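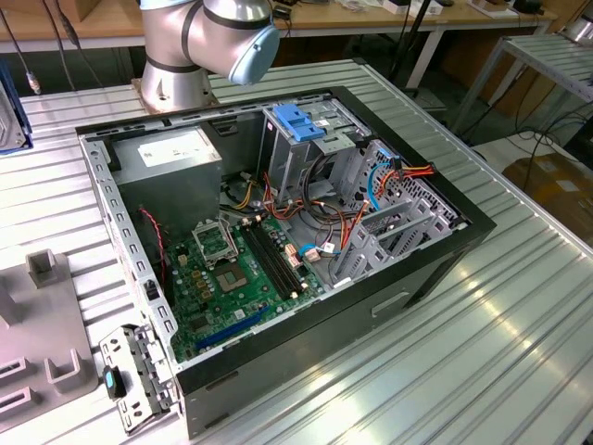
Ensino por demonstração (robótica)

O ensino por demonstração é um conjunto de métodos em que uma pessoa mostra a tarefa ao robô, sem escrever cada movimento em código. Os registros obtidos servem para reproduzir a trajetória ou para treinar um modelo de controle.

Modalidades

No ensino cinestésico, o operador segura o braço e o conduz com as mãos. As posições das juntas são gravadas durante o percurso. Na teleoperação, os comandos vêm de um braço-guia, de um joystick ou de controles de realidade virtual, e o operador pode ficar afastado da mesa.
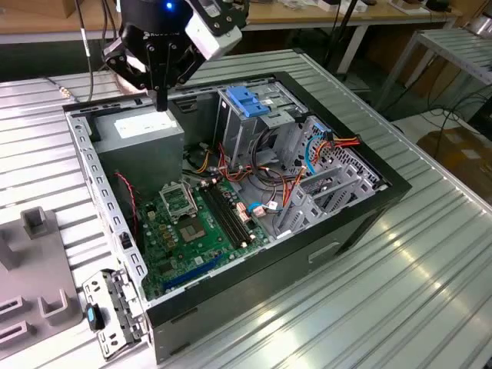 A teleoperação deixa as mãos fora do campo das câmeras, o que facilita o uso das imagens no treinamento. Em contrapartida, muitos sistemas não devolvem a sensação de força, e o operador depende da visão para perceber o contato.

Aplicação em computadores

A montagem e a desmontagem de computadores são tarefas frequentes nesse tipo de estudo. Reúnem peças rígidas, como gabinetes, fontes e suportes de disco, e cabos flexíveis, difíceis de modelar. O conjunto Walness, organizado por Mansa Bawa no laboratório Nukisano, contém 1.377 demonstrações, das quais 600 foram gravadas por condução manual. 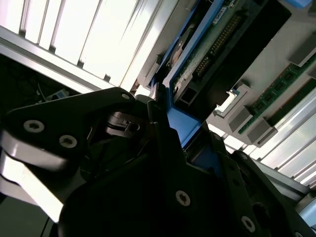
Câmeras fixas registram a mesa inteira, e as de punho acompanham a garra de perto. Os dois fluxos são sincronizados com as posições das juntas e com a abertura da garra.

Limitações

A qualidade depende da experiência de quem demonstra. Hesitações e correções ficam gravadas e podem ser repetidas pelo modelo. Mudanças na posição do gabinete ou na iluminação também reduzem o desempenho.

Ver também: teleoperação; aprendizado por imitação

Este site usa cookies para melhorar a navegação. Aceitar | Recusar

© Enciclopédia Escobar · Contato · Voltar ao topo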